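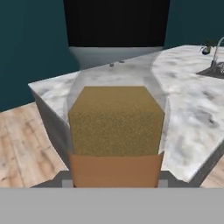 To: Skarkmont Merchants and Residents List
Subject: Re: Vacant storefront at 22 Arela Street

Dear members,

The association has received several inquiries about the former Zamudio bakery. The question below was posted on Sunday and is answered here for the benefit of the full list.

> Does anyone know what is going into the old Zamudio space? The
> paper came off the windows and there is a notice on the door from
> something called Iker. Is it a restaurant or another coffee counter?
> And will the back patio be open late? Our bedrooms face it.
> - Zsófia Szűcs

The applicant, Iker, has signed a lease for the ground floor and intends to operate a lunch and dinner restaurant with a small takeout counter. The premises measure 1,000 square feet. The floor plan filed with the application shows 30 indoor seats.

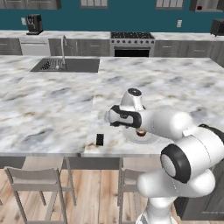

Patio and hours

The application doesn't include the rear patio. Any later request to use it would require separate notice to adjoining households. Proposed closing time is 10 p.m. - the same as the bakery's permitted hours, although the bakery seldom stayed open past six.

Deliveries would be made from Arela Street before noon. The association has asked that the alley gate remain locked overnight and is awaiting a written reply. 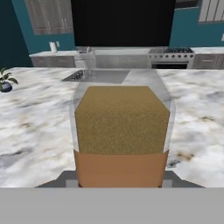

Clear container with a tan-orange band, held over the marble countertop.

Written comments will be accepted through the end of September. Please state your street address and whether you wish your letter to be shared with the applicant. 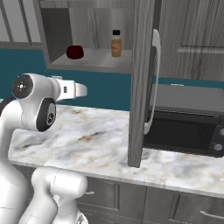
Letters received after that point will be kept on file but can't be included in the packet. Members who wrote regarding the previous applicant at this address should write again, as those letters don't carry over.

Respectfully,
Skarkmont Merchants and Residents Association

Print this message | E-mail this message

Recent messages on this list:
Sidewalk shed on Arela Street
Re: Re: Trash pickup behind the pharmacy
Hardware store, new weekend hours
Lost keys, corner mailbox

Contact the list office | Copyright Skarkmont Merchants and Residents Association | Back to top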